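Wäsche falten lassen? Was aus der Forschung für den Haushalt taugt

Alle paar Monate heißt es, der Roboter für den Wäscheberg sei so gut wie fertig. Diesmal kommt die Meldung aus dem Projekt Drestlow: 300 Vorführungen mit einem Handgreifer, danach soll das System Tücher selbstständig zusammenlegen. Klingt gut - bis man nachliest, wie geprüft wurde. 40 Versuche, alle mit demselben Tuch, alle auf einem leeren Tisch. Wie oft vorher glattgestrichen wurde, steht nirgends.

Bei mir zu Hause liegt die Wäsche auf dem Bett, zwischen Decken und Plüschtieren, und ein gemustertes Tuch auf einem gemusterten Laken erkennt man selbst mit eigenen Augen nicht immer auf Anhieb.
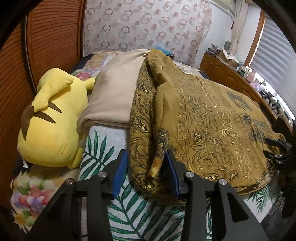
Hanane Saber schreibt dazu, ich sei zu streng: Auch eine Methode, die nur beim einfachen Tuch klappt, sei ein Ergebnis, man müsse es nur so nennen. Einverstanden. Dann aber bitte ohne das Wort »Haushalt« in der Überschrift.

Bis dahin von Hand:

Große Tücher an zwei Ecken fassen, nicht in der Mitte. Wer mittig zugreift, knüllt den Stoff.

Glatte Stoffe auf Baumwolle falten, dort rutschen sie weniger.

Metallisch bedruckte Stoffe lieber rollen. Scharfe Kniffe bleiben sonst im Druck sichtbar.

Decken zuerst zusammenlegen und stapeln, Kleinteile zum Schluss.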